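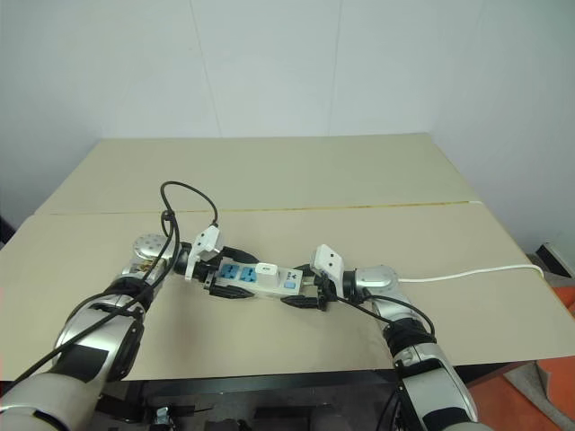
Unit 5. Bimanual teleoperation: holding and handing over a rigid object

Course notes, Robot Teaching Lab
Instructor: Meinir Ellis
Reading due before the lab session on Mon 7 March

5.1 Where we are

In Unit 4 you moved one arm at a time, first by hand guiding and then with the leader arm. Most of you were comfortable with single-arm pick and place by the end of the session. This unit adds the second arm. The object is a white power strip, gripped at both ends and held level over the table. It looks like an easy task and the first attempts are usually poor, so read all of this before you sit down at the station.

Terms used below:

Leader: the arm the operator moves.
Follower: the arm that copies the leader.
Episode: one recorded demonstration, from the start pose to the end pose.
Closed chain: the loop formed when two arms hold the same rigid object.

5.2 Hand guiding and remote control

Both ways of showing a task produce the same kind of record: joint positions over time, gripper commands, and camera images. They differ in what the operator feels and in what the cameras see.

With hand guiding you hold the follower itself. You feel its weight and you feel contact directly. Your hands and sleeves also end up in the images, and a policy trained on those images will be run later without them. With two arms there is a second problem. One person can't easily guide two wrists and work two grippers, and we found last August that pairs of students tend to pull against each other.

With remote control the operator stands away from the table and the images stay clean. You lose most of the sense of touch. On our setup the leaders give no force feedback at all, so you have to judge contact by eye, from the head view and the two wrist views.

All of the bimanual work in this course is done by remote control.

5.3 The closed chain problem

When the two grippers hold separate objects, a small position error in one arm has no effect on the other. Once they hold the same rigid object, any change in the distance between the grippers has to go somewhere. Either a gripper slips along the object, the object bends, or the joint motors push against each other and the current rises.

Suppose the right follower lags the left by a few control steps. During a slow move, the lag is a millimeter or less and the finger pads absorb it. During a fast move, it can be enough to drag the strip out of one gripper. This is the main reason we ask for slow motion. The recording rate is 20 frames per second, and you should see only a small change from one frame to the next when you play an episode back.

Things that help:

Close one gripper first, let the object settle, then close the second.
Once both are closed, think of your hands as fixed to a single bar. Move the bar.
Turn from the shoulders when possible. Wrist-only turns change the spacing quickly.
If the current warning sounds, stop and open one gripper. Don't try to correct while both are closed.

5.4 Choosing the grasp

A power strip is a useful teaching object. It is long and slim, so tilt is easy to see. It has parts on its top surface that must stay clear of the fingers if a later step needs them. In our strip the two blue sockets are toward the left end and a small white plug adapter sits just to the right of them. The light blue switch button is near the right end, close to where the right gripper takes hold.

Plan the right-hand grasp with the button in mind. Fingers that come from below and from the side can hold that end without coming down on the top surface. If the task you are recording includes pressing the switch, decide before the episode which arm will press it and which will support the strip. Write the decision in the log. Mixed strategies in one dataset are the most common cause of a policy that hesitates halfway.

5.5 Cables

Check cables before every episode. A cable that runs along a forearm needs enough slack for the full range of wrist rotation, and that slack has to go somewhere. On the left arm it stands up as a tall loop above the gripper. Such a loop can cross the head view or catch on the object, so move the arm through the whole planned motion once with the recorder off and watch the loop.

Don't tape cables down in the middle of a set. The change shows in the images, and half your episodes will then look different from the other half.

5.6 Procedure

1. Start the Plistia recorder and check that all three camera views are live.
2. Move both leaders to the rest pose. Wait for the followers to match.
3. Press the pedal once to begin the episode.
4. Grasp the left end and pause.
5. Grasp the right end and pause.
6. Raise the strip, keep it level, and hold for 2 seconds.
7. Lower it to the table. Open the right gripper, then the left.
8. Return to rest and press the pedal again.

An episode should take less than 60 seconds. Discard any that run over. Each group records 31 episodes, and the first one is practice and is not submitted.

5.7 What to hand in

Upload the episodes to the Nilport folder for your group along with the log. For each discarded episode, give one line saying what went wrong: slip, tilt, cable, operator error, or other. Play back at least five of your kept episodes at normal speed before you upload.

Questions about the recorder go to the lab forum. Unit 6 uses the same data for training, so keep a local copy.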